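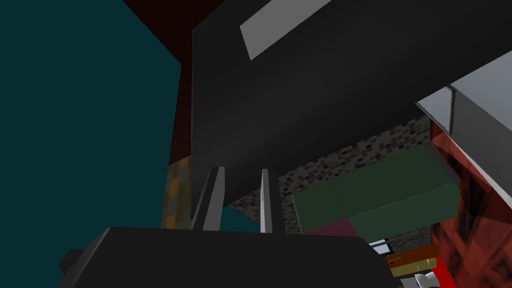

Notes for Week 3: Working From the Wrist View
Mivadport Robotics Course, 17 January 2025

Welcome back, everyone! I hope you all got the simulator running over the break (and if you didn't, please come and see me, we'll sort it out together). This week we stay in the Dirkau simulator and spend our time looking out from the robot's hand, with the two fingers always there at the bottom of the view.

It takes some getting used to. When a big dark slab hangs right over the fingertips, it is very hard to say whether they are touching it or only close. Please don't guess! Look at the finger gap reading and the arm position as well, and write down all three before you move anything.

The rooms come with loud surfaces, teal and red walls, speckled tile and so on, and your program will need to cope with every one of them. A few of you trained on plain gray rooms last term and, oh dear, we remember how that went.

For the lab, each pair will:

Load the Gumard room set and pick 9 rooms.
Collect 2,000 wrist views and save them in your Nigatu folder.
Mark the views where you can't tell contact from near contact, and bring them along to the next class.

Reading: chapter 3 of the course pack, up to the part on depth.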